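Septiembre
Redacción: Departamento de Comunicación de Gikthorpe

Gikthorpe amplía su servicio de préstamo de herramientas a los municipios de la comarca de Brotovo

La cooperativa Gikthorpe abrirá en septiembre tres nuevos puntos de préstamo de herramientas y pequeños equipos domésticos en la comarca de Brotovo. Con ellos, el servicio llegará a 15 municipios y permitirá a los vecinos retirar taladros, lijadoras, escaleras, desbrozadoras o máquinas de coser sin necesidad de comprarlos.

El catálogo de la cooperativa reúne 1290 artículos, repartidos entre el almacén central y los puntos locales. Los socios pueden consultarlo desde la página web o por teléfono, reservar el artículo y recogerlo en el municipio que elijan. El traslado entre puntos se hace dos veces por semana y no tiene coste para el socio.

Las herramientas más solicitadas durante el último ejercicio fueron las de jardín y las de pintura, seguidas de las de carpintería. La demanda se concentra en primavera y a principios de otoño, cuando muchas familias preparan las casas para el invierno. Por ese motivo, los nuevos locales abrirán con un fondo inicial de herramientas de exterior – cortasetos, carretillas, tijeras de altura – y recibirán el resto de los equipos a lo largo del otoño.
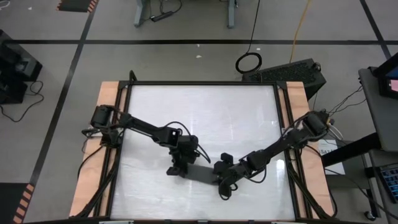 Departamento de Comunicación de Gikthorpe

Los tres puntos estarán situados en locales municipales cedidos por los ayuntamientos. Dos de ellos ocuparán antiguas aulas que llevaban varios años cerradas, y el tercero compartirá edificio con la biblioteca. Las obras de adaptación han consistido en la instalación de estanterías metálicas, la renovación del cuadro eléctrico y la construcción de una rampa de acceso en el local que no disponía de ella.

La inversión total asciende a 3240 euros por local, sin contar la compra de herramientas. Gikthorpe asume la mitad de esa cantidad con fondos propios y los ayuntamientos aportan el resto. El mantenimiento de los equipos seguirá a cargo del taller Ní Mhurchú, que revisa cada artículo eléctrico después de su devolución y retira del catálogo los que no superan la comprobación.

Condiciones de préstamo

Para utilizar el servicio hay que darse de alta como socio y presentar un documento de identidad. Cada socio puede tener en préstamo hasta 15 artículos al año. El plazo general es de siete días, prorrogable otros siete si no hay reservas pendientes. Las herramientas de gasolina se entregan con el depósito vacío y deben devolverse de la misma forma.

Los menores de edad no pueden retirar equipos eléctricos ni de corte. En el caso de las motosierras y las desbrozadoras, el socio recibirá además una explicación breve sobre su manejo y un equipo de protección compuesto por guantes, gafas y cascos antirruido. Los desperfectos por uso normal no se cobran. La pérdida de un artículo o su rotura por mal uso se factura según la tabla publicada en cada local.

Quienes ya son socios no tienen que hacer ningún trámite: su carné será válido en los nuevos puntos desde el primer día. Gikthorpe cuenta en la actualidad con 513 socios, la mayoría residentes en Gandton y en los pueblos cercanos.

Talleres y donaciones

Coincidiendo con la apertura, la cooperativa ofrecerá una serie de talleres gratuitos de reparación doméstica. Los primeros tratarán sobre el cambio de grifos, el afilado de herramientas de jardín y el arreglo de persianas. Las plazas son limitadas y se asignarán por orden de inscripción. Los talleres comenzarán a las 18.30 horas y durarán dos horas.

El servicio acepta también donaciones de herramientas usadas en buen estado. Pueden entregarse en cualquier punto durante el horario de apertura. No se recogen electrodomésticos grandes, bombonas ni productos químicos – para estos residuos sigue disponible el punto limpio de Gandton.

Horario de los nuevos puntos: de 17.00 a 20.00 horas los días laborables. El almacén central mantiene su horario habitual de mañana y tarde. Las reservas para los nuevos locales podrán hacerse desde la semana anterior a la apertura.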